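4.3 Fitting the Tabletop Pushing Kit

The Kekham pushing kit comes with a push rod, a clamp bracket, a wooden work board, and a set of colored blocks. Complete section 4.2 (arm power and network) before you start.

You will need the hex keys from the accessory tray and a perforated work table.

1. Press the stop button on the controller and wait for the status light to go out.

2. Lay the board on the table with its long front edge facing the operator. Line up the holes in the board with holes in the table.

3. Fasten the board with the black screws supplied. Tighten by hand, then give each screw a quarter turn with the key.

CAUTION: Do not overtighten. The wood can split near the corners.

4. Slide the clamp bracket over the wrist housing. Turn it until the flat tab points away from the arm cable, then tighten the clamp bolts evenly.

5. Push the rod up into the bracket until it stops. Tighten the set screw. The rounded end of the rod must point down.

6. Release the stop button. In the Plutside panel, open Tools and select Push Rod 300. The length is entered in millimeters.

7. Jog the arm down slowly until the tip is just clear of the board. Press Save Height.

NOTE: Save the height again any time the rod is removed, even if the same rod goes back in.

8. Put the blocks on the board. They can go anywhere inside the reach area shown on the panel. Leave open space for the rod to move between groups. 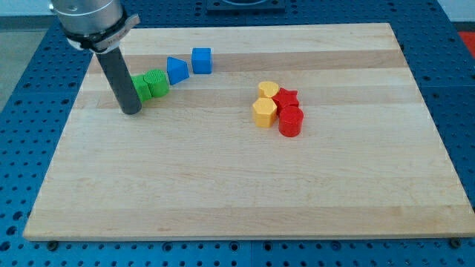
Figure 4-6. Push rod at the board, with green and blue blocks in a line and yellow and red blocks in a group.

9. Select Run Check. The arm traces the reach area at low speed without moving any blocks. Keep hands off the table until the panel shows Ready.

If the panel shows code 19, the saved height is too low. Raise the arm, repeat step 7, and run the check again. If code 19 comes back, look for a loose set screw or a board that is not sitting flat.

WARNING: The rod does not give way when it meets a hand. Always press the stop button before reaching in to move a block.

Care of the board and blocks

Wipe the board with a dry cloth. Do not use oil or wax, as both change how the blocks slide. Wash the blocks in warm water with mild soap and dry them fully before use. Replacement block sets are sold under part number 764.

Go to section 4.4 to set up the camera view.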